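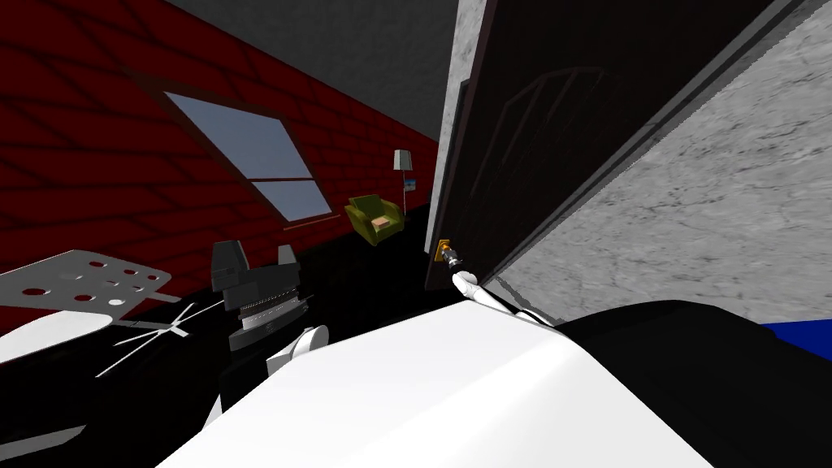
Didwood's second record is out, and it is mostly quiet

Fans of the Pramthorpe four-piece have been waiting since July, when the band put one song online, took it down two days later and put it back up with a slower ending. The album, called Etatis, runs to 14 tracks, three of which are under a minute long and one of which is a recording of a kettle. The kettle is better than you would think. It is in a minor key.

If you caught the first Didwood record you will remember it as loud. There were two drummers on it and they did not always agree. One of them has since moved over to the harmonium, a change the band announced in a single line at the bottom of a T-shirt order form, and the difference is hard to miss. The opener goes almost two minutes before anybody hits anything. When the snare does come in, it sounds a little embarrassed.

The label is Vũ, which longtime readers will know as the outfit that released a cassette of foghorns and sold every copy. They have pressed 500 of the new one on vinyl, and 197 were already spoken for when we sent this newsletter out. The sleeve is gray. The lyric sheet is also gray, printed in a slightly different gray, so have a lamp handy. Downloads come with the words as a separate file for anyone over thirty.

Our picks, for those who like to be told where to start: "Second Ferry," which has the closest thing to a chorus, and "Oats," which has a bass line you will be humming in the grocery store whether you want to or not. "Municipal" is seven minutes long and divides this office. Half of us think it is the best thing the band has done. The other half would like it to be four minutes long.

The vocals are still up in the front of the mix, still half spoken, and still hard to place geographically. There is more harmony singing this time, most of it on side two, and on "Lower Field" all four members sing together and nearly land on the last note at the same moment. We are told they did eleven takes and kept the third.

No tour, for the obvious reason. What there is instead is an online listening party on Nov 13, 2020, with the whole album played through once, in order, and the band typing in the chat. The last one of these drew 1,228 people, a good many more than have ever fit in the back room where Didwood usually plays, and the chat was mainly about soup. It's free, though there is a tip jar and the harmonium needs new reeds.

Subscribers to this newsletter get a dollar off the LP at the Vũ shop. Put PRAMTHORPE in the box at checkout, in capitals. Lower case gets you nothing, and we have passed that complaint along twice. Shipping overseas is slow at the moment, so order early if it's meant as a gift, or give someone the kettle track and say the rest is coming.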